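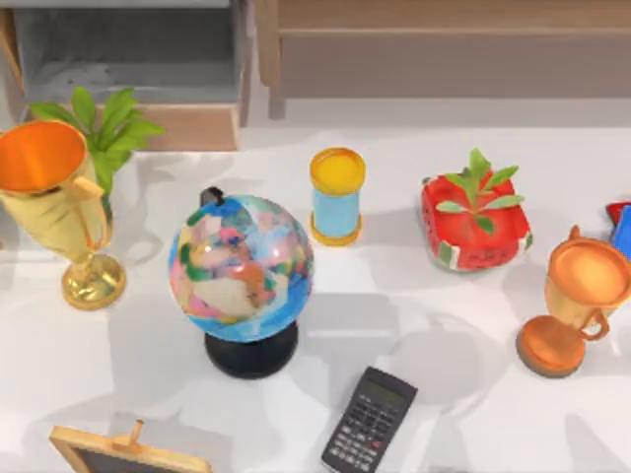
Rizwan Tarar missed the 7.10 bus by the length of a car. Saw the back lights. Swore. An old woman in the shelter looked at him and went back to her crisps.

Right. Walk then. Two miles to the Khokhar Hall and the letter in his inside pocket, going soft with sweat. He'd told Arsalan he would be there by eight. Arsalan had said fine in the voice that meant it wasn't.

Past the chip shop. Past Zivel's, shut, the shutters painted green again. September and already dark, who'd allowed that.

Ten years they'd worked the same bench at Barkex. Same tea, same radio. Then Ginitex bought the place and one of them was kept on, and it was Rizwan, and he had known for 3 weeks before he said a word. That was the thing. Arsalan could of forgiven the job. It was the three weeks.

His phone went. He let it. Went again.

"Where are you?"

"Coming. Nearly."

"You're not nearly. I can hear the dual carriageway."

"Nearly the dual carriageway, then."

A breath that might have been a laugh. Might have been wind.

"They're putting the chairs away at half past," Arsalan said. "My mother's asking who the plate's for."

"What plate?"

"The plate, Rizwan. With foil on it. She did you a plate."

He started running. Stupid, at his age, in these shoes. A stitch by the petrol station, a proper one, and he leaned on the air machine and thought about the letter. He'd written it out on the kitchen table, all the reasons in order, the mortgage first. It had seemed very fair at the time. Read it again now under the forecourt lights and it was just a man explaning himself.

He put it in the bin with the squeegee bucket.

Ran again. Walked. Ran. The hall doors were propped open with a chair and Arsalan was stood there in his good shirt, holding a dinner plate, foil and all, looking up the wrong end of the road.

"Other way," Rizwan shouted.

Arsalan turned round.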